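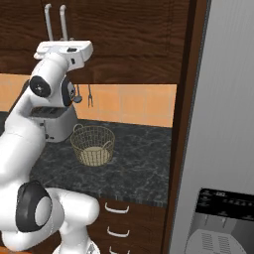 Simulated kitchen, arm with gripper raised, toaster and basket on the counter.

House rules for the Delstead kitchen sims: FAQ

I keep getting the same questions about how we set up and sign off our simulated kitchens, so I've put my answers on one page. I look after the rules for Delstead, and if something on here is out of date, that's on me (please tell me!).

Do the rules apply if I'm only testing something quickly?
Yes, sorry. Quick tests have a way of ending up in somebody's results table. You can skip the full write-up, but the scene version and the random seed go in the log every time.

What's a good starting pose?
Gripper well clear of the counter and everything on it, and no part of the arm touching a cabinet. I like the fingers pointing up for kitchens with low upper cabinets, but check the gap first. If the fingers are inside the wood at step zero, the physics will shove them out again and your first second of data is junk.

How many runs before I can quote a success rate?
400 per task, all on the same scene version. I know, it feels like a lot when the first 38 go beautifully! Kinnear was rated on a much smaller batch last year and we had to take the number back, and I'd love not to write that email again.

Can I move things on the counter between runs?
Move them as much as you like, as long as the move comes from the layout file and you didn't drag it by hand. We have 269 approved layouts, so there's probably one close to what you want.

What counts as a collision?
Any contact the task didn't ask for. Brushing a hanging ladle counts. Nudging the toaster on the way to the basket counts too, even if it barely shifts. People argue with me about this one more than any other, and I still say log it and let the reader decide.

My arm passed in Sidthorpe. Do I have to run it again in Samia?
You do. Sidthorpe is the older scene set and its drawers are more forgiving to pull. A pass there is worth reporting, just give it its own line and don't average the two.

Can I turn down the gripper force limit?
Down is fine, write it in the log. Up needs a second person to look at it first, and that goes double if the same settings file will ever be loaded on a real arm.

How should I label pictures from the simulator?
Put the word "simulated" in the caption, every time, slides included. The renders are good enough now that visitors ask me where our kitchen is.

Where do failed runs go?
Same folder as the good ones, please. We've kept over 656 so far, and I go back to them whenever a new scene comes in. Don't rename them, the log looks them up by file name.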